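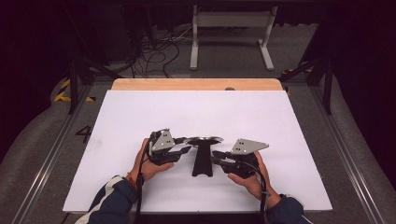 Clornora Community Help
Equipment Care > Hand-Held Grippers > Setup and Adjustment

Left gripper reports a wider opening than the right after re-zeroing

Posted by Janelle Mangubat, 2nd June

Our department operates a two-handed station with a pair of Lesavach hand-held grippers, each on its own cable to the station computer. The operator holds one gripper in each hand and works over a flat board on the table. Recordings are made in Cimgate, which stores the jaw opening and the position of each gripper.

In May the jaw pads on both grippers were replaced at the same time by our own staff. The grippers were then zeroed in accordance with the printed procedure: jaws fully closed, hold, confirm. Both units passed. Since that date the left gripper has reported a larger opening than the right whenever both are closed on the same round test piece. At the start of a shift the difference is small. By the end of a shift it has become large enough for Cimgate to flag the recording, and of the 1,053 recordings made since the pads were changed, a considerable share now carry the flag.

The following steps have been taken without lasting effect:

The left gripper was zeroed again, on three separate mornings.
The pads were removed, wiped and refitted.
The station computer was restarted and the Cimgate station profile reloaded.
The operator was changed, to exclude differences in grip.

We have no second set of grippers at this site. I would be grateful for advice on whether the fault is likely to be in the pads, the cable or the unit itself, and on whether the flagged recordings can be corrected afterward. The upright plates on top of the grippers have not been disturbed at any time.

Gerardo Lumbao

Please update the gripper firmware and zero again. This resolved a similar difference at our site.

Comment by Janelle Mangubat
Thank you. Both units already carry the current version, and both were updated before the pads were changed. I should have stated this in my post.

Sevim Polat
Marked as accepted by the original poster

The pattern you describe, with a small difference at the start of the shift and a larger one at the end, is consistent with a jaw carrier that was not fully seated when the pads were changed. The pad screws and the carrier screws are close together on this model, and the carrier screws are often loosened by mistake. The zero then passes, as the jaws do meet, but the carrier moves slightly each time the gripper is closed on something firm. Zeroing again in the morning hides the movement until it builds up again.

I recommend the following order of work. It requires one person and can be completed at the station.

1. Stop recording in Cimgate and set the station profile to Service. Do not unplug either gripper while a recording is open.

2. Disconnect the left gripper and lay it on its side on a clean cloth. It should not be rested on the upright plate. A bent plate will give a position error that has nothing to do with the jaws, and you would then have two faults to find.

3. Hold the body in one hand and try to rock each jaw finger sideways. Compare it with the right gripper. A seated carrier has a very slight spring to it. A carrier that is not seated gives a faint click.

4. Remove the pads. Loosen both carrier screws by one turn, press the carrier firmly toward the body, and tighten the screws a little at a time, changing from one to the other. If your site owns a torque driver, use the value printed on the service card supplied with your unit. The value has changed between production runs and I will not quote one.

5. Refit the pads. The pad with the longer tab goes on the outer finger. Fitted the other way around, it will still close and still zero.

6. Reconnect the gripper and open and close it by hand 8 times before zeroing.

7. Zero the left gripper, and then zero the right one as well. Cimgate compares the two values, and it is better that both bear the same time.

8. Place the test piece on the board and bring both grippers to it, one from each side, with the jaws level with the rim. Close on the rim with the left gripper alone, release, and then with the right alone. Note both values. Repeat at the middle of the shift and at the end.

With regard to step 8, the test piece should stand on the board under its own weight and should not be held by a second person. Should it move when the first gripper touches it, begin the check again. The cables should hang freely toward the operator. A cable that is pulled tight across the wrist will turn the gripper a little in the hand, and the rim will then be taken at an angle, which gives a wide reading on a perfectly sound unit.

If the values still drift apart after this work, exchange the two cables at the computer end and repeat the check. Should the fault move to the right gripper, order a cable. Should it remain with the left, the sensor is the probable cause and the unit must be returned. It is not a part that can be replaced on site.

As to the flagged recordings, Cimgate can apply a fixed offset to the jaw opening, but it cannot correct a value that changes during the shift. Recordings from the first part of each shift may be usable. I would set the others aside.

Comment by Janelle Mangubat
The left carrier did click at step 3, and one of its two screws could be turned with the fingers. After steps 4 to 8 the two values agreed at the start, middle and end of the shift. Step 5 was also of use: the pads on the right gripper had been fitted the wrong way around. We will keep this check in our weekly routine.

Comment by Lorna Umali
May I ask whether a drop of thread locker is permitted on the carrier screws? Ours work loose after some months even when they have been correctly tightened.

Comment by Sevim Polat
The service card for our units permits the low-strength grade on the carrier screws only. It must not be used on the pad screws, as they are removed too often. Please check your own card first.

Italo Sanna

I agree with the accepted reply and would add a point concerning intervals. At the Dagdag training center we keep a paper sheet at each station and enter the number of closings shown on the Cimgate service page. Carrier screws are checked every 400 closings and pads are changed at 2,000, or sooner if the surface has become shiny. These are our own intervals and have not been issued by the manufacturer. Heavier use on metal parts may call for shorter ones.

We also wipe the board at the beginning of each shift. Smudges do no harm to the grippers, but dust from the board is carried to the pads, and a pad that slips on the rim gives an uneven reading which may be mistaken for a loose carrier. A dry cloth is sufficient. Solvent should be kept away from the pads.

One further matter, for sites that change pads on both units at once. We now change one gripper, complete the check against the other, and only then change the second.

This thread is open to further replies from registered members.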